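Miltness Table Brush Review

I bought the Miltness table brush to replace a dustpan set that was too stiff for anything but the garage floor. I wanted something for crumbs, flour and the coffee grounds that collect near the machine.

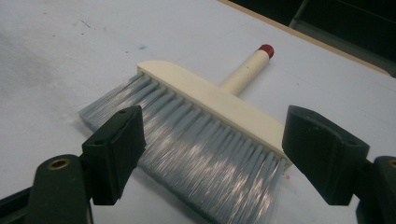 The brush is cream plastic with a straight handle and a red cap on the end. It comes in two bristle types, soft and stiff. I ordered the soft one in pale gray-blue from the Plarville housewares store, where it hangs next to the bottle brushes. It was sold on its own, with no dustpan.

Sweeping

On dry crumbs it does very well. The bristles are fine and set close together, and they pick up toast crumbs in one pass without flicking them onto the floor. Flour takes two passes. The first gets most of it and leaves a thin film, and the second clears nearly all of that. I still wipe down with a cloth after baking.

Ground coffee is harder. The finest grounds work up between the tufts and fall out again the next time you use the brush. Knock it against the side of the trash can before you put it away.

Do not use it on anything wet. I swept up some damp sugar in the first week and had to wash the whole brush. It took until the next evening to dry.

Sugar and salt are fine when dry. Rice grains tend to roll ahead of the brush, so go slowly and keep the angle low.

Handle

The handle is a plain rod with no finger grip. It joins the middle of the long side of the head, so you pull the brush toward you like a small push broom. I was used to the kind with the handle at one end and it took me a few days to change over. For wide, open surfaces I now prefer it this way. For the gap between the stove and the counter it is no good at all – the head is too long to turn in there.

My hands are on the large side and I would have liked a thicker handle. It has not flexed or creaked.

Bristles

The tips have a slight spread to them, and a few strands have gone ragged. None of this changes how it sweeps. I have found two or three loose bristles on the counter since I bought it, all in the first month.

The pale color shows dirt. Cocoa left a brown tint along one edge that faded after a wash but did not go away completely.

Cleaning

I wash it in warm water with a little dish soap, shake it out and lay it on its side on a towel. The leaflet says to keep it out of the dishwasher. Standing it on the bristles overnight bends them, and they take a day or so to come back.

Compared with the Gullellow

I also have the Gullellow counter brush, which has a wooden back and darker, firmer bristles. The Gullellow is better on a rough cutting board and on dried dough. The Miltness is better on smooth tabletops and it is lighter. If I could keep only one for the kitchen it would be the Miltness, mostly for the width of the head.

Who should buy it

It suits a kitchen table, a desk or a sewing table. For a workshop bench I would get the stiff version, or look at something heavier from Olatunji.

Rating: 4 out of 5. I took one point off for the thin handle and the slow drying.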